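**Kitchen and crockery assistant, Skistholm (part-time)**

Skistholm is a guest house with a dining room that people can book for lunches, wakes, birthdays and the odd wedding. We are looking for one person to wash, dry, check and put away the crockery and pans, and to keep the two sinks and the worktops in order.

It is 16 hours a week, mostly from late morning until the tea things are done. Some evenings are needed in June, when we are at our busiest, and these are agreed at least 10 days ahead.

The work is mainly this:

- washing plates, cups and serving dishes by hand
- scouring pots and pans, including the ones that have caught on the bottom
- checking each piece for chips and cracks before it goes back on the shelf
- stacking, wiping down, and taking the tea towels to the laundry
- laying out plates for the next booking

We own nearly 900 pieces of crockery, bought over a long time from house sales and from Carretero, the dealer by the harbour. Most of it is blue and white. A good part can't be replaced, and the patterned plates do not go in the dishwasher. Plain white ware and cutlery can.

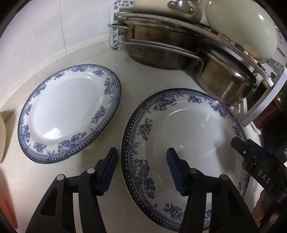

Pans drain on the rack and are then dried by hand. Plates are stored by pattern with a paper round between each one. Agnes Sutherland has run the kitchen for years and will work alongside you for your first two weeks -- after that you will often be on your own at the sink, with the cook in the next room.

You don't need experience or a certificate. You do need to be steady with your hands, able to stand for a few hours, and able to lift a full crate of plates with a second person. Gloves and aprons are provided. Breakages happen and are not taken out of wages, but we ask that they are written in the book the same day.

Lunch is included on working days. The number 78 bus stops at the end of the lane.

To apply, write a few lines about yourself to Sipho Buthelezi at the Skistholm office, or hand them in at the front desk. Please say which days you can't work. Applications close on 10/6/26, and we will ask people in for a short chat and a look round the kitchen after that.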